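The bread aisle at the Cedell store in Pruvwood used to run out by noon. In March it ran out by nine, and people who had never baked anything started asking where the flour was.

Five months on, the rush is over, but the way the town shops has not gone back. Most households here now make one big trip every 2 weeks instead of stopping in on the way home. Dunne, the smaller grocer across the river, has cut its express lanes from three to one and put a packing table where they stood.

Big trips mean fuller refrigerators, and fuller refrigerators mean more waste. Shoppers say the same foods keep coming up: salad greens, berries, fresh herbs. Many have gone back to habits their grandparents had – a list on the door, older food moved to the front, soup on the last night before the next trip. Resealable bags have become a regular item on those lists.

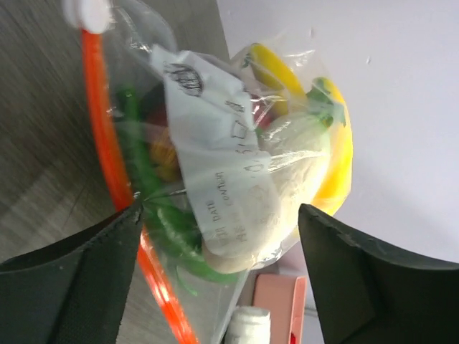

## What lasts and what doesn't

Carrots and cabbage keep for weeks in the cold drawer. Tomatoes do better on the counter. Onions and potatoes both want a dark, dry place, but they should be kept apart.

Greens are harder. A paper towel in the bag takes up extra moisture and can add a few days.

## A town with gardens again

The Pereck garden lots, behind the old rail yard, opened in 2000 and were half empty for years. All 200 are now rented, and there is a waiting list. Gardeners leave extra squash on a shelf by the gate, free to anyone walking past. By late afternoon the shelf is usually bare, though the biggest zucchini tend to stay until the next morning.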